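Istetti Baton Trainer, Model 122
Conducting practice unit for rehearsal rooms and music schools 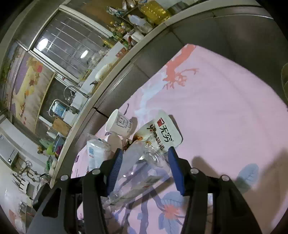
Ridged rubber jaw pads, dark blue.

The Model 122 is a small tabletop arm that beats time with a standard baton. It is made for student players who need to practice following a conductor when there is no conductor available. Load a score, set the tempo changes, and the arm gives the beat, the cues and the cutoffs.

Patterns for two, three, four and six beats are built in. You can change the size of the beat, hold a fermata, or slow down over any number of bars. Rongrong Hou, who leads the youth strings at Trerance, recorded the 300 practice passages that come with the unit. Most are short - eight to sixteen bars - and start with an upbeat.

The arm does not listen to the players. If the group falls behind, it keeps going. A pedal input on the back lets a teacher stop it or go back to the last rehearsal mark.

What you get
Arm and table clamp
Practice baton
Foot pedal with 6 ft cable
Power supply
Printed setup guide

Score files can be made in the free Cilia editor. Files from the older Lu editor need to be converted first.

Price: $600. School orders of two or more units ship free. Next batch ships in September.

Spare batons and pedals are listed under Parts. For questions about classroom use, write to Dehua Du at the sales desk.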